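Zorkska 1209 towing winch for offshore support vessels

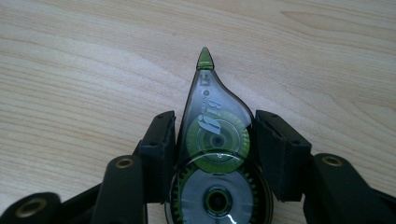 Issue 5, page 10

By Paula Cozma
July
Category: Deck Machinery / Winches and Towing Gear

The Zorkska 1209 is a single-drum electric towing winch for anchor handlers, platform supply vessels and larger harbour tugs. It replaces the hydraulic model that Siltby has supplied to North Sea owners and uses the same bolt pattern, so the existing deck foundation can be kept in most refits.

The drum is driven by a permanent magnet motor through a closed planetary gearbox. Brake, clutch and spooling gear are mounted on one bedplate and delivered as a single lift. The band brake is spring-applied and released by an electric actuator, with a manual release on the port side of the bedplate. Emergency release works from the bridge panel, the local stand and the winch itself, and stays available after a blackout through a separate battery cabinet.

Line tension, line speed and paid-out length are shown on the bridge panel. Tension is measured at the drum bearing. The load cell should be recalibrated after any change of tow wire, following the procedure in the service manual. Constant tension mode is included. Shark jaws and towing pins are ordered separately from Trurkex and can be run from the same panel if the interface card is fitted at the yard.

Standard supply:
Winch on bedplate, painted to the yard's specification
Frequency converter in a freestanding cabinet
Bridge panel and local control stand
Battery cabinet for emergency release
10 m of motor cable
Commissioning and one harbour test

The warranty runs for 5 years from commissioning, provided that gearbox oil samples are sent in at each annual service. Brake linings and spooling rollers are treated as wear parts and are not covered.

The first unit is on order for the supply vessel Ji. Gheorghița Roman, product manager at Siltby, said the yard would receive foundation drawings ahead of the winch so that steelwork could begin before delivery.

Prices are quoted per vessel. Enquiries should state the bollard pull, wire diameter and class notation.

5 shares | 0 comments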